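Refitting the Wukthorpe community room – progress report, July
Prepared by Elin Llewellyn for Benvinda Moreira, Cordeiro Fund
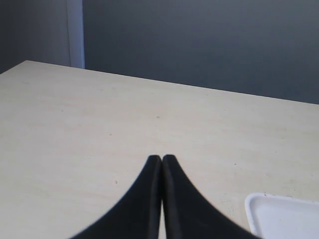

First of all, thank you again for your patience over the spring, when I know our letters were mostly about delays. I'm happy to say the room is finally coming together, and it already feels like a place where people will want to sit down and stay a while!

The walls are painted gray, which was Inês Valente's choice, and I'll admit I argued for yellow right up until the second coat went on. She was right – it's a calm color and it sits nicely with the pale tabletops. We kept the tops plain and light on purpose, as the sewing group asked for a surface where they could find a dropped pin.

Jaime Esteves and Afonso Garcia gave us 40 hours between them in the evenings, mostly on filling and sanding, and we came in under budget on paint. Two jobs are still open: the shelving, which Starkero has promised us within six weeks, and the new blinds, where we are waiting on a second quote.

We would like to move what is left of the paint money over to the blinds, if you are comfortable with that. A short note back would be plenty, and of course you are welcome to come by for coffee and see it all for yourself.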